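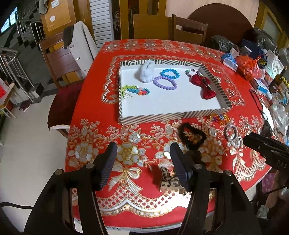
Jastico small accessories set - README

What this set is

Jastico is a collection of hand-held gripper recordings of one household job: tidying hair ties, hair bands, bows and beaded bracelets into a shallow tray. We record it to train a policy that must learn to pick soft and flexible things from a patterned cloth. The recordings are made in private homes in Gerkcombe, with the tables and cloths that people already have.

The release contains 821 episodes. Of these, 464 are tray episodes and the others are free picking, without a tray. The labels were made with our annotation tool, Rodudness, and the colour names in the labels follow its list.

How an episode goes

1. The operator puts the tray on the table and spreads the accessories on the cloth near it.
2. Recording starts with the fingers open and nothing between them.
3. One item is picked, carried over the wall of the tray and released. Then the next one.
4. Recording stops when the cloth is clear, or when the operator says "stop".

Items can be placed in any order and in any part of the tray. Overlapping is allowed. In the picture at the top, the lilac-purple bracelet lies partly over the bright blue one, and the burgundy bow meets the bracelet behind it. We label such items separately, each with its own outline. The front half of the tray is still free there, and the fuzzy brown hair tie is among the pieces on the cloth in front.

Labels

Each pick has a start time, an end time, an item class and a result. The classes are hair_tie, hair_band, bow, bracelet and other. Use "other" when you are not sure. A ring-shaped item that could be a hair tie or a bracelet is also "other" - please do not guess from the size.

The result is one of placed, dropped or missed. A total of 2426 picks are labelled. Dropped and missed picks are kept in the set, and we ask you not to filter them out before you have looked at some.

Known problems

- Printed bows and flowers on a tablecloth are sometimes detected as real objects. If your detector does this, train with the cloth masks in the folder "cloth".
- Glare on shiny cloth can make a white patch close to the fingers. We did not correct the exposure.
- Bags, bottles and boxes at the side of the table are not labelled. They are background, even when they are close to the work area.
- Thin elastic bands are hard to see when they are closed between the finger pads. In 386 picks the label was checked a second time for this reason.

Splits

Train and test are divided by home, so the same tablecloth is never in both. If you make your own split, please keep this rule. An earlier split by episode gave scores that were much too good.

Changes

November: start times corrected for the free picking episodes, class "bow" separated from "hair_tie". Older label files will not load with the new reader.

Use and contact

The set is free for research and teaching. For commercial use, write first to the Adugna data desk. If you find a wrong label, send us the episode number and the time of the pick, and we will correct it in the next version.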